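Two weeks of grasp timing, and a bottle of Pepsi

July 2026

I said I'd write up the handover bug once I understood it, and I now understand it well enough to be annoyed by it, so here goes. Get a tea, this one wanders a bit.

Short version for people who only come here for the pictures: the task is bottle, counter, freezer drawer, and the software in the middle is what I've been losing sleep over.
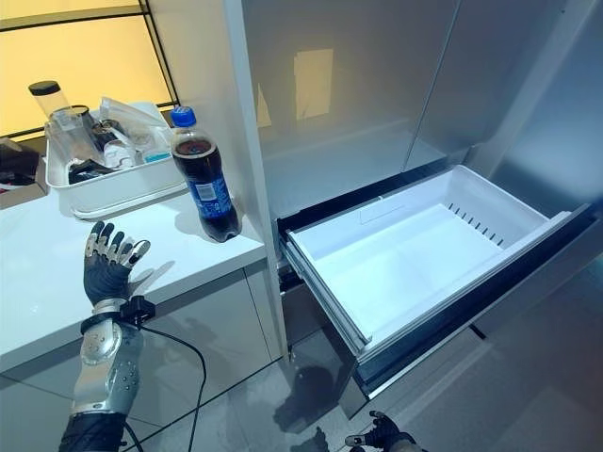
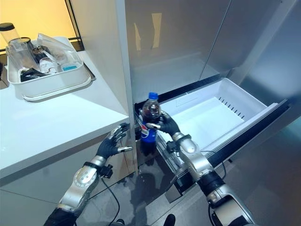
Head camera, both of them. Bottle on the counter in the first, in the right hand by the open drawer in the second.

So, the setup. We run everything through Plotance, our little planner, which takes a goal (bottle in drawer) and chops it into chunks that the arm controllers can follow. Perception lives in a separate process called Navarrete. Lanying named it and won't say why. Navarrete looks at the head camera, decides where the bottle is, and publishes a pose. Plotance reads the pose, picks a grasp and off we go. Lovely on the whiteboard!

What I kept seeing in June was the hand closing a touch too early. Only a touch. The fingers would start to curl while the wrist was still travelling, and then you'd get this nudge against the side of the bottle and the whole thing would be a bit squiffy from there on. Most of the time the grasp still held, which made it worse, as I could tell myself it was fine. It wasn't fine. I spent the best part of a week fiddling with the finger closing speed (slower! faster! slower with a pause!) and all I did was move the nudge about.

Then Lanying Jin sat down next to me, scrolled through one log and asked which clock the pose was using. Reader, I did not know.

The pose from Navarrete was being stamped when it was published, and the picture it came from was older than that by however long the detector took to think. On my machine the gap was 70 milliseconds. That sounds like nothing at all, but the head moves while the arm reaches, so the planner was pairing an old view of the bottle with a newer idea of where the head was pointing. Put those together and your bottle is a little way off to one side of where it really stands. The trigger for closing the fingers was a distance check against that wrong position. Of course it fired early!

The fix was 2 lines. One to carry the camera's own timestamp all the way through, and one to look up the head position at that time instead of "now". I'm not going to tell you how many lines I'd written before that, but I've deleted them and the repo feels lighter.

While I was in there I also had a go at the drawer side of things. Getting the bottle in the hand is one problem, and getting it over the rim of the drawer is quite another. Plotance used to treat the drawer as a plain box, and its idea of the top edge was a bit optimistic. I've swapped that for a slightly fatter box with a margin round the front, and I've told the planner that whatever is in the hand counts as part of the arm for collision checks. Yes, I know, it should have been doing that from the start. It was on the list. The list is long.

Shiny stuff is still a pain. Those fridge doors are brushed metal, the cabinet fronts are glossy, and the floor reflects too, so Navarrete will now and then find a very confident second bottle where there's only a reflection of one. My current answer is to throw away any detection that sits below the floor plane or behind a door plane. It's crude, and it needs the planes to be right, but it has made the debug view far calmer to look at. Cola isn't much fun for the depth estimate either. I get a nice solid label, a nice solid cap, and then mush for the bits between. I've started fitting to the cap and label only and letting the model fill in the rest.

Replay is the other thing I want to mention. Sovgate (the logging tool) can now play a recorded run back into Plotance without the arms attached, so I can change a number and see what the planner would have done with the same inputs. I fed it 3,000 frames on Thursday night and went to bed. If you do one boring bit of tooling this year, do replay. I'd have found the clock thing in an afternoon.

Still to do: the left hand mostly hangs about with its fingers open while the right one works, and I'd like the planner to park it somewhere more sensible. There's a branch for that, called Stunavden, and it doesn't compile yet.

Comments are open again, by the way. If anyone has a decent way of handling transparent plastic that doesn't involve a second camera, I'm all ears.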